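Setting up a tabletop cell: house rules for teleop sessions

Quick version, written between sessions. Long version lives in the binder at the Hesisen bench and is out of date, so use this one. Last touched in May.

Applies to both arms, the Delance and the Skesetti. Where they differ I say so.

Before you power anything

Walk the floor first. Tape line is 30 inches from the table edge, all the way round. Bags, stools, coffee, all outside the line. If the tape is peeling, fix it now, not after.

Find the e-stop. Put your hand on it. Press it, check the light goes red, twist to release. Every session, even if you did it this morning. If the button is stiff, tag the cell and go use the other one.

Sleeves up, lanyards off, long hair tied. Same rule for visitors. No exceptions for people who are "only watching".

Table setup

1. Wipe the table. Dry cloth only, spray leaves streaks and the wrist camera picks them up.

2. Check the fingers. Both screws snug, pads flat, no play when you wiggle them. Loose finger = no session.

3. Lay out the objects from the task card. Card says what, you decide where. Keep everything inside reach, nothing hanging over the edge of the table.

4. Soft things and breakable things don't touch if you can help it. A cloth that snags will drag a plate along with it.

5. Ceramics get a check by hand before each session. Run a thumb round the rim. Chips go in the bin and you write it on the sheet.

6. Real food: swap it at the end of the day. Bruised fruit goes soft, the grip force is wrong, and then the whole batch is suspect.

7. Look at the wrist view on the monitor. You want both fingertips in it and the objects you'll be working with. If the view is off, fix the mount, don't fix the layout to suit it.

Two people minimum. One drives, one watches with a hand near the stop. The watcher doesn't take phone calls and doesnt reset objects while the arm is live. Swap roles at the break if you like, say it out loud when you do.

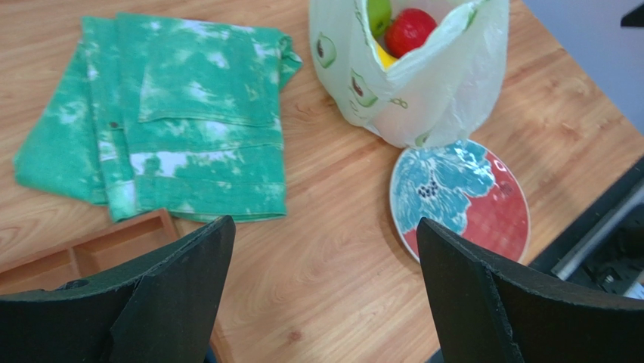 Speed caps are set in the profile and you leave them there. Load the "tabletop" profile on the Delance. On the Skesetti it's called "bench slow", same limits. If a task feels too slow, write that on the sheet and someone will look at the profile. Do not edit it yourself mid session.

Running an episode

Home the arm. Wait for the beep. Say "moving" before you move, every time, feels silly for a day and then you stop noticing.

Approach from above when you can. Side approaches are fine for tall items but go slow over the last bit. Anything thin or crinkly (bags, wrappers) pinch near the top and lift straight up. Stop if it starts to tear.

Dishes: grip the rim, never squeeze across the full width. Lift an inch, pause, then carry on.

Folded cloth: one layer or the whole stack, decide before you close the fingers. Half a stack is a failed episode, mark it as failed. Don't delete it. Failed ones are kept, they're useful.

Trays and boxes with dividers: watch the fingertips against the raised edges. A knock there is enough to throw off the calibration and you might not see it until later.

Resets

Arm home, drives off, watcher says "clear". Only then do hands go past the tape. This is the rule people bend the most. Two warnings and you're off the cell until you've redone the induction.

Move the objects round between episodes. Same spot every time is no good to anyone. Turn things, swap sides, refold the cloth differently.

If something goes wrong

Stop first, talk second. Don't try to drive out of a jam. Hit the stop, then free the object by hand with the drives off.

Broken ceramic: stop, gloves, brush, bag it. Check under the table and in the rail. Bits in the rail will wreck it.

Odd noise or smell: stop, tag, leave it. No restarting "just to see".

Contact with a person, even a light bump with no mark: session over, report goes in the same day.

Logging

Fill in the sheet as you go. Episode number, task card, pass or fail, one line of notes. The Te Moana set is at 1,376 episodes and the gaps in it are all from people filling in the sheet at the end from memory. So please dont.

Closing down

Arm home, drives off, power off, in that order. Objects back in the crate. Perishables out of the room. Task card back on the hook. Sheet signed by both of you.

Changes to this page: mark up the printed copy by the door and I'll type them in when I get a minute.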